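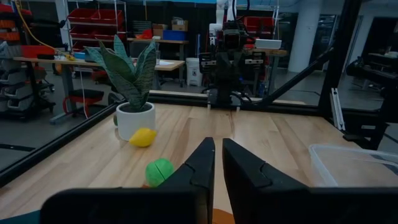
Wrist view, green ball and lemon on the table. Fingers open.

Tostuvetti build, photo page

Quick dump of where the arm is at, 5th May. Build is in the shared shop at Lirnthorpe, corner by the red bins. Only one photo up so far, rest are still on the shop computer, will add when I get a minute. Notes for now.

Fingers. Third set. First two were too blunt and shoved the ball away before they closed on it. These are tapered with a notch on the inner edge, printed black, 12 hours for the pair on the slow setting. Would not go faster, layers split last time.

Table. Wood top, black aluminum rail round it. Rail is Apaza stuff, offcuts, 286 mm was the shortest peice I could use. Square enough. Checked corner to corner twice.

Test objects. Ball is the easy one. Lemon is harder, it rolls and the ends are pointy. Clear bin on the right is the drop target, for now anyway. Plant pot stays at the back as something to steer around. Clipped the leaves in November, they grew back.

Wrist camera. Fanport board, cheap. Housing takes up the whole bottom of the view, want to tip the mount up a bit. Cable still too short when the wrist turns all the way.

Spend so far 319, not counting the camera. Most of it motors.

To do
- longer camera cable
- rubber pads on the fingertips
- slow the close down, about 40 percent
- lable the power switches!!

More pics when teh pads are on.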